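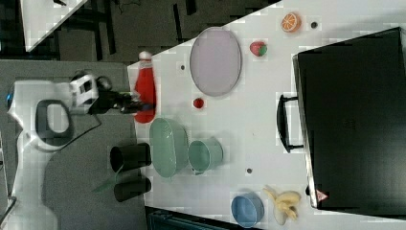

Ticket 2310 — play kitchen set, lids and missing bits
Opened by Hala Abou Jaoude, 7 June 2022

Hi Rawan, me again about the Stoltus play kitchen set, the one we lend out from shelf 17. It came back from its last family and I've been trying to match it to the card in the lid of the box, with mixed luck! The lavender plate is fine, so are the pale green bowl and cup, and I've got the strawberry, the bananas and the half orange all out on the white table. What I can't find is the second orange half (the card says two), and the label has peeled off the box so I can't tell which set number to write on the form.

Tried so far: looked in the returns crate, looked in the Londoño picnic set in case they'd got mixed up, rang the family — no answer yet.

Update from Rawan: it's set 239, I've got the old list here. Did you check the bag the tea towels go in?

Update from Hala: I hadn't, and yes, there it was, wrapped up in a tea towel. Thank you!! Could we still have a new label though? The last one only stuck until April. Ezekiel says the Prarkska ones hold better on cardboard and a roll of 40 would do us for ages.

Status: waiting on labels

Print this page | E-mail this ticket
We use cookies to keep you signed in. OK
Contact the Indance toy library desk | Back to top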